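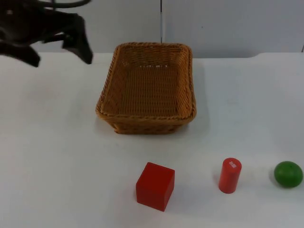 Livesano bench cell, side camera. Basket, cube, cylinder and ball on the table, gripper at upper left.

Ticket: gripper stops short on pick, cell 2
Opened: October 2018
Status: monitoring

Reported fault
Arm halts on the way to the cube with a following error on the wrist joint. Happens on the cube and the cylinder. Ball not tried yet.

Log
Restarted the Ernik controller. Fault came back on the third pick.
Checked the gripper cable. It was tied too tight at the wrist clamp and pulled when the joint turned past 63 degrees. Re-routed it over the top with a longer loop and moved the clamp back 30 mm.
Re-homed the arm, then re-taught the basket position. Old centre point was off toward the wall.
Dropped approach speed to 300 mm/s. Ran the cube only, no fault.
Fingertip screws checked and nipped up. Grey smear on one pad cleaned off with isopropyl.

Still to do
Run the cylinder and ball at the same speed.
Order a spare cable from Hollenstein. The current one is past its 3,000 hour service mark.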